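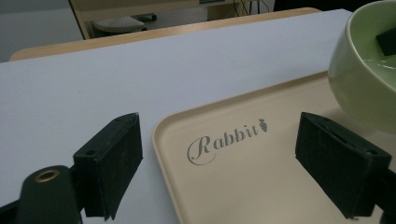 Asunto: Re: [traductores-tec] Memorias de traducción compartidas y segmentos bloqueados
Fecha: 23 de junio de 2018

Hola a todos:

Contesto a la lista y no en privado porque el asunto ya ha salido un par de veces y las respuestas se pierden. Copio la parte del mensaje original a la que me refiero:

> Tengo una memoria de un cliente antiguo (Canell) y otra que me
> pasó la agencia para el encargo nuevo, el manual de Rekasdale.
> Las dos son inglés-español y de maquinaria de envasado. Al
> cargarlas juntas me salen coincidencias del 100 % que se
> contradicen: en una "guard" es "resguardo" y en la otra
> "protección", y lo mismo con "shutdown", "jog" y bastantes más.
> Además la agencia ha bloqueado 274 segmentos y no me los paga,
> pero varios tienen errores. ¿Fusiono las memorias? ¿Corrijo los
> bloqueados o los dejo como están?

Empiezo por la fusión. Yo no lo haría. Una vez mezcladas dos memorias de clientes distintos es muy difícil separarlas, sobre todo si los segmentos no llevan relleno el campo de cliente, y en las memorias viejas casi nunca lo llevan. Aparte está el tema de la propiedad: mira lo que firmaste con Canell. En muchos contratos la memoria pertenece al cliente y no se puede usar para terceros, ni siquiera como consulta. Si el contrato lo prohíbe, la pregunta se acaba ahí.

Si lo permite, carga la memoria de la agencia como principal, con escritura, y la tuya como referencia, solo lectura y con penalización. Yo pongo 2 puntos. Con eso una coincidencia exacta de la memoria antigua baja a 98 y el programa no la inserta sola en la pretraducción si tienes el umbral en 100. La sigues viendo en el panel y decides tú.

Sobre "guard": en seguridad de máquinas el término asentado es "resguardo", y es el que usan las normas en español. "Protección" es más amplio e incluye también los dispositivos que no son una barrera física, como las barreras fotoeléctricas. Dicho esto, si el glosario del cliente dice "protección" y está aprobado, se usa "protección" en todo el manual y se manda una nota. Lo peor es que en el capítulo 3 sea una cosa y en el 7 otra, porque el técnico que lo lee piensa que son dos piezas.

"Jog" depende del mando. He visto "marcha a impulsos", "avance lento" y "modo manual", y el último da problemas cuando la máquina tiene además un "manual mode" de verdad. Pide capturas del panel de control o, si no hay, la lista de cadenas de la interfaz. El manual tiene que decir lo mismo que pone en la pantalla, aunque no nos guste.

En cuanto a los segmentos bloqueados, no los toques. Si los desbloqueas y los cambias, el archivo que entregas no coincide con el recuento del pedido, y algunas agencias pasan una comprobación automática que devuelve el paquete entero. Me pasó con un proyecto de Okafor hace tiempo: corregí 53 segmentos por mi cuenta, me rechazaron la entrega y tuve que rehacerla a partir del paquete original. Las correcciones eran buenas, pero no las quiso mirar nadie.

Lo que hago ahora es abrir una hoja de cálculo aparte con cuatro columnas: número de segmento, texto original, traducción actual y propuesta. La mando antes de la entrega, cuando todavía hay margen, con una frase en el correo que diga que esos segmentos están fuera del encargo y que puedo revisarlos por horas. A veces lo aceptan y a veces no contestan – en los dos casos queda constancia por escrito.

Distingue también los errores de las preferencias. Una unidad equivocada, un "no" que falta o un par de apriete mal copiado hay que avisarlos el mismo día, pagados o no. Que alguien haya puesto "efectuar" donde tú pondrías "hacer" no merece una fila en la hoja.

Una última cosa, por si te sirve: antes de empezar exporta la memoria de la agencia a TMX y guárdala con fecha. Si luego hay discusión sobre de dónde salió un término, tienes el estado inicial. Yo uso Rirno para comparar las dos versiones al final del proyecto. Es lento con archivos grandes y la exportación a veces estropea las tildes si no marcas UTF-8, pero saca una lista limpia de cambios.

No sé cómo se comportan las penalizaciones en las versiones de servidor, solo he trabajado con memorias en local. Si alguien de la lista lo ha probado, me interesa, porque en julio empiezo un proyecto en ese entorno.

Saludos

--
Para darse de baja, envíe un mensaje vacío con la palabra BAJA en el asunto.
Los archivos adjuntos de más de 2 MB se eliminan automáticamente.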